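### 4.2 Seniority and the Order of Speaking

The Drargate council assigns committee seats by length of service, a rule its members defend warmly once they have served long enough. We coded the minutes of 76 meetings and noted, for each item, who spoke first and for how long. Members in the top quarter by seniority opened the debate on most items, including several on which they later abstained. In Bunik, where the chair draws names from a bowl, first turns were spread far more evenly and the meetings were no shorter, which disappointed us, as we had promised the opposite in our grant application.

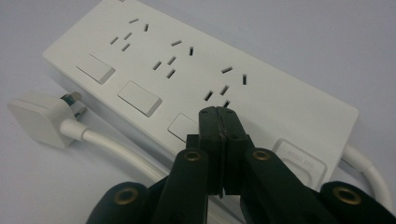

**Figure 2.** Power strip with its outlets in a row.

Seniority rules are usually justified by experience: the veteran knows the budget and the newcomer should listen for a while. The Pistance data give this modest support. Veterans there did cite past budgets more often, though in 7 cases the budget cited was from the wrong year. A better account, following the model in Section 2, treats speaking slots as a fixed supply. The outlets in Figure 2 will serve as a picture of it, three visible groups in one line on a single strip, and a council evening is much the same, with a set number of places and no prospect of growing more. Whoever arrives first plugs in and, in our minutes, seldom unplugs.

Lai is the awkward case. It dropped its seniority rule in February, after a floor vote that the senior members opened, dominated and lost. Speaking order in the meetings that followed hardly moved. Newer members now had the right to go first and mostly used it to yield to a colleague. We return to this habit in Section 5, where the survey of 1000 residents suggests that voters had not noticed either rule.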